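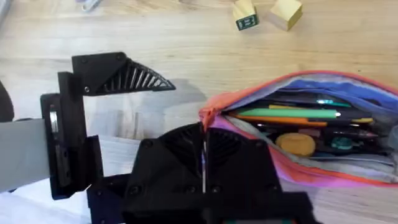
Figure 1. View from the wrist camera with the pencil case open on the table.

Two-Arm Handling of Soft Containers: Planning and Perception Software
Final project report, Robotics Software Laboratory
Rostam Azimi and Damián Quezada

1. Purpose of the project

The project set out to write and test the software that lets two robot arms handle a fabric pencil case on a table shared with other small objects. The arms, grippers and wrist cameras were supplied by the laboratory and were not changed. All work reported here concerns the control program, which the authors named Wonden, and the labeling tool that was written to support it, named Trirkgate.

A pencil case was chosen as the main test object for practical reasons. It bends, its opening changes shape, and the items inside it shift when it is lifted. Software that treats every object as a rigid box does poorly with such an item, and earlier student work in the laboratory had been limited to blocks. The alphabet blocks were kept on the table as obstacles and as a reference for the perception module.

2. Perception

The perception module takes in the wrist camera pictures and returns a mask for each object, together with an estimate of where the rim of the case lies. The rim proved to be the most difficult part. When the case is open, the lining and the contents have strong colors of their own, and the first version of the module often placed the rim along a pencil or a marker. The shadow of the gripper on the wood caused a second group of errors, in which the mask of the case was extended toward the finger.

Both problems were reduced by training on more labeled pictures. The final set contains 1201 pictures, labeled by hand in Trirkgate. Of these, 185 were set aside for testing and were not used at any stage of training. The labels were checked by the author who had not drawn them. Disagreements over the rim were settled by a written rule: the zipper edge is the rim, whether or not the lining stands above it.

The gripper itself is always in view of the wrist camera. A fixed mask removes the housing and the fingers before the picture is passed on. This mask must be redrawn whenever a finger is replaced, a step that was missed once in August and cost the authors a full day of test runs.

3. Planning and control

Wonden divides each task into short stages — approach, close, lift, turn and hand over — and each stage has its own stop conditions. The planner works with both arms at once. One arm is named the holder, and its position is fixed before any path is computed for the other. The holder grips the case near its base and keeps it upright, so that the second arm can come in from above and reach the upper end.
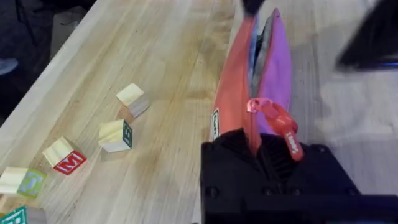

Paths for the second arm are checked against a simple model of the holder and against the table surface. The blocks are entered in the model as boxes with a small margin. The case is entered as a soft volume, which the second arm may enter only during the last stage of its approach. Without this exception the planner refused every path that ended in contact with the fabric.

The zipper pull is not modeled. It hangs freely, and its position after a turn cannot be predicted from its position before. The control program accepts contact with it and does not treat such contact as a fault.

The planner is allowed 800 milliseconds for each path. If no path is found in that time, the second arm holds its position and a new request is sent with a slightly different approach angle.

4. Testing

Wonden was tested in 32 complete runs, each started from a new arrangement of the blocks. Every run was recorded together with the planner log, and the two were reviewed side by side. Most stops occurred in the hand-over stage, when the rim estimate and the measured finger opening did not agree. In these cases the program stopped both arms and waited for the operator, as intended.

5. Remaining work

The rim estimate should be updated while the holder is moving; at present it is computed only when the arm is at rest. The fixed gripper mask should be replaced by one computed from the joint positions. The authors also recommend that Trirkgate be given a way to mark a label as uncertain, as several pictures had to be left out of the set for lack of this option.

The source code, the labeled pictures and the planner logs have been placed in the laboratory archive under the project name Wonden.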